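September – posted by the Plesent Civic Desk

Search talks Go

Speaker notes: who moves the bills?

Open loud! Pavstead's council saw 274 bills last session – and 46 came from one ward, Karaki.
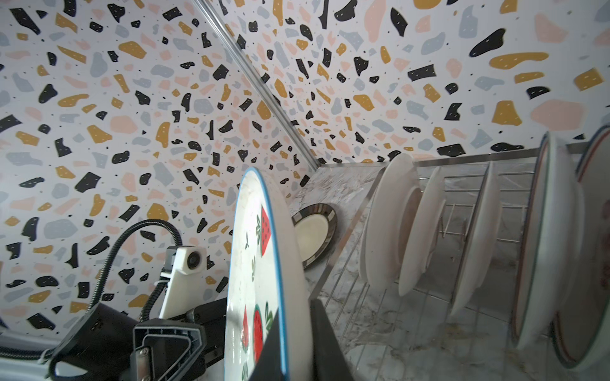
Plate and dish rack.

Pause. Let them guess how many passed (39, in the whole council!). 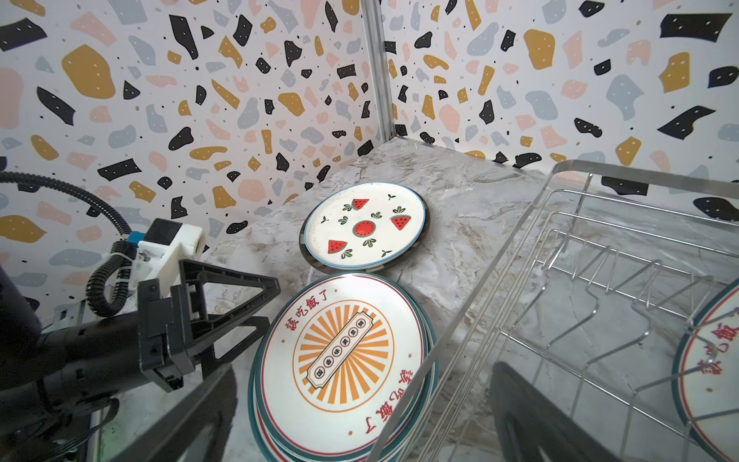
Second half: reading the record

Show the Foten tracker. I love this thing – search by ward, then by stage.
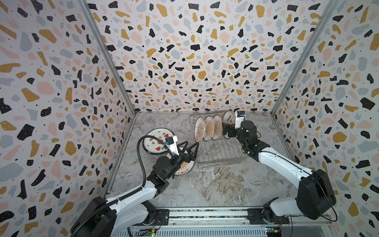
Can a member withdraw a bill?
Any time before the second reading.

Recent talks
Budget night basics
Ward maps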